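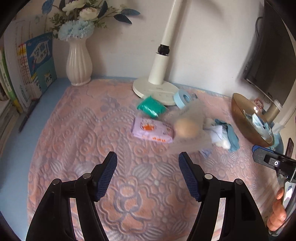 Small things collect on the blanket very quickly

In our home the blanket is spread over the flat surface where everybody puts things down. A packet of wipes, a plastic bag, a roll of tape, some cloths, and after few days there is no more place to sit a cup. I write here how I clear it. My method is simple and it takes me 21 minutes with the washing not included.

Begin with the lamp. Unplug it and let the bulb become cold before you touch it. Wipe the base and the arm with a cloth that is only a little damp, and go carefully near the joint, where the dust likes to stay. Do not put the lamp back yet.

Artificial flowers need more patience. I take the bouquet out of the vase and carry it to the window. With a soft makeup brush I go over every flower from the center to the outside. Pale flowers show the gray dust sooner than dark leaves, so they ask for a second time. My neighbor Eugénie Riviere uses the hair dryer on cold air, and this is also good if the petals are well glued. A vase with ribs should be wiped from top to bottom, along the lines and not across.

Wet wipes dry out when the closure is not pressed well. Press it with the thumb from one end to the other, and keep the packet flat. I do not use wipes on the blanket itself. Some of them leave a mark.

Plastic bags I fold in a long strip and then in a small square. If you have no time, push them all in one bag and hang it inside the cupboard door.

Tape should not lie on fabric. The side of the roll takes up fluff, and then the edge does not stick anymore. Keep it in a closed box. Fold over the end of the tape, 2 centimeters is enough, and you will find it next time without using your nails.

Cloths: separate the white from the colored before they go to the basket. I was lazy with this in November and I have now 4 white towels which are a little blue.

Last, the blanket. Shake it outside, then brush it softly in one direction. If it has a raised pattern, never iron it flat. Read the label for the washing, and dry it without folds, over two lines if you have them.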